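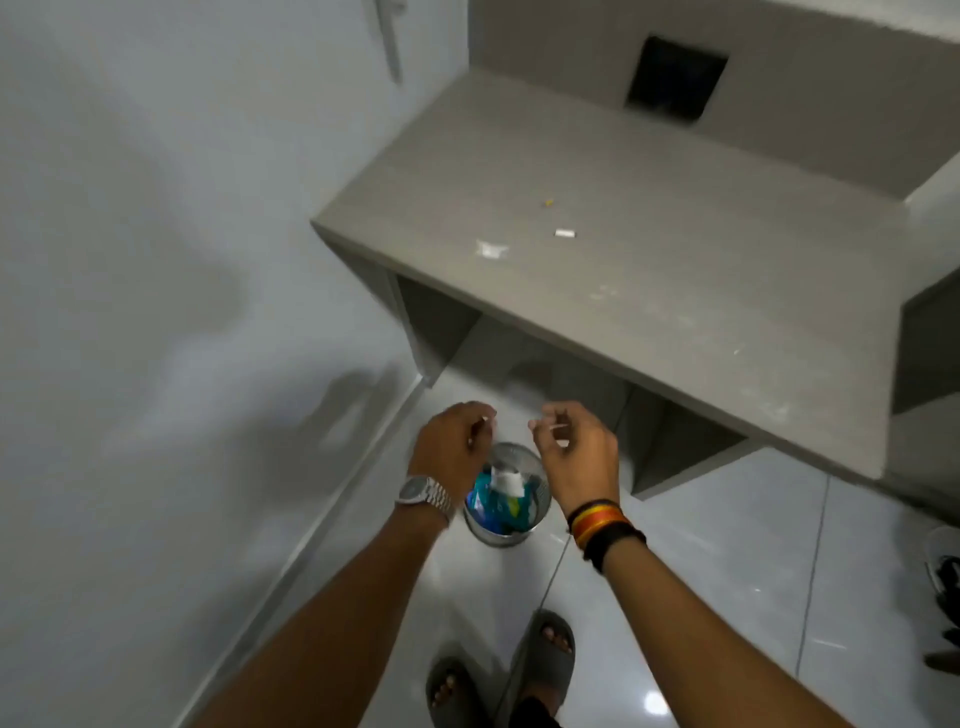
Figure 3. Small items held over a metal wastebasket as if about to be dropped in: a cotton swab in the right hand and a tiny white object in the left.

4.2 Small waste and the small bin

We came to this study expecting to write mostly about kitchens, where the bags are heavy and the arguments about sorting are loud, and it took us some time to see how much of the daily work of keeping a home tidy happens over bins hardly bigger than a saucepan. Of the 2282 disposal events coded across the Stedcombe households, 274 involved a single item small enough to be held between two fingers. Swabs, threads, price tags, the corner torn from a sachet, the backing of an adhesive bandage: these are things that weigh next to nothing and that people rarely mentioned when we asked them, in the first interview, what they had thrown away that day.

Figure 3 shows a gesture we grew rather fond of during coding. Both hands have come to the bin together, each with its own little burden, and both are held close over the opening. With something heavier, such as a bottle or a food tray, our participants tended to let go from higher up and often while already turning toward the next job. With light items they slowed down and came in close. Thaís Vieira, who coded the first round of events, called this "delivering" in her notes, as distinct from "dropping," and the word stayed with us through all the later rounds even though it never became a formal category. One participant in the Jasińska building put it very sensibly when we asked her: a swab that misses the bin is a swab you have to bend down for, and on a pale floor you will be looking at it all evening if you don't.

The contents of the bin are of interest too. In Figure 3 a crumpled blue plastic wrapper or packet takes up a good part of the interior, with something white, a paper cup or a folded tissue, sticking up beside it and smaller green and dark fragments tucked in between. We coded loads of this kind as "mixed light." They are awkward for any sorting scheme, and we say this with sympathy for the people who design such schemes, having tried to draft one ourselves for the Braltar pilot. Plastic film, paper, and cotton can share a container not much wider than a dinner plate, and separating them later means putting one's hand back into the bin, something that 40 of our participants told us they would not do under any circumstances. A few laughed at the question. Tarcísio Batista, in his reading of the interview transcripts, suggested that the small bin marks a kind of border in the home: whatever crosses its rim is treated as finished with, even when the same material would be rinsed and saved if it had been thrown away in the kitchen.

Where the bin stands matters as well, though we were slower to appreciate this. The open-topped metal kind appeared in our material mostly on hard floors, in narrow rooms or near a counter, and it was moved a good deal more often than the pedal bins were. People nudged it along with a foot, carried it to wherever they happened to be clipping or wiping or unwrapping, and put it back or didn't. In the follow-up visits, which took place in September, we asked participants to show us where each bin "lived," and several had to think it over before answering. We had not allowed for this on the original floor plans, which gave every bin one fixed position, and the plans for the Stidulby homes were redrawn as a result.

A word on emptying. Small bins were typically emptied into larger ones, so that their contents entered the household count a second time unless the coder caught it. Our total of 1103 transfer events (Table 5) should be read with this in mind. We kept transfers separate from first disposals throughout, and the figures given at the start of this section refer to first disposals only.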